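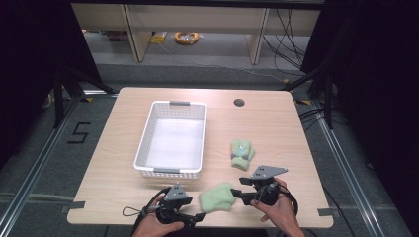 Vol. 30　学園案内　1ページ

コスター学園について

コスター学園は、暮らしの中の手仕事と片づけを学びの中心に据える、小さな生活学校です。幼児から成人までを対象に、身のまわりの物を丁寧に扱い、使い終えた物を元の場所へ戻すという日々の営みを、正規の授業として指導しております。

沿革
本学園は、レオニー・ビューラーがクストホルムの自宅の一室で始めた家事教室を前身とします。当初の受講者は近隣の家庭に限られておりましたが、その後ムルデンに校舎を移し、現在は定員40名の通学課程と、月ごとに開かれる公開講座を設けております。現学園長はセライナ・イムホフが務めております。

教室と備品
教室には、角を丸くした明るい色の木の机を備えております。天板に丸い穴のある机もございますので、小さな部品を扱う授業では、穴から離れた位置に物を置くようご指導しています。

整理の授業では、白いプラスチックのかごを用います。側面に細かな穴が並び、両端に灰色の持ち手が付いた長方形のもので、底が平らなため、小さな物も安定して収まります。かごは授業の初めに空の状態で机の左側に置き、分類する品はその右側に並べることを基本の形としております。左利きの受講者については、配置を左右入れ替えて差し支えありません。

教材には、淡い緑色のぬいぐるみのような、家庭で親しまれている品を選んでおります。やわらかい物は形が定まらず、かごへの納め方に各人の工夫が表れます。耳や手足を折り込むか、座らせるように置くかは受講者の判断に委ね、講師は理由を尋ねるにとどめます。

課程
基礎課程は全30回で構成され、前半では分類と収納、後半では衣類の手入れと台所の整頓を扱います。収納の指導はスヴェニャ・ファンクハウザー、衣類の指導はカク・ジョンデが担当いたします。修了にあたっては、各自が自宅の一角を整えた記録を提出していただきます。記録の書式は事務室で配付しており、手書きでの提出も受け付けております。

備品の貸出
受講期間中は、かごと仕切り板を一人一組までご自宅でお使いいただけます。返却の際は内側の汚れを拭き取り、持ち手に緩みがないことをお確かめのうえ、備品棚の下段へお戻しください。破損が見つかった場合は、備品係のヴィンツェンツ・ヴァルナーまでお申し出ください。

会報および見学
会報「ヨヴィア」は毎号1000部を発行し、在校生、修了生ならびに近隣の図書室へお届けしております。見学は7月を除き随時承っております。ご希望の方は、参加人数を添えて事務室までお申し込みください。校舎内では上履きをご使用いただきますので、各自ご持参願います。

コスター学園　事務室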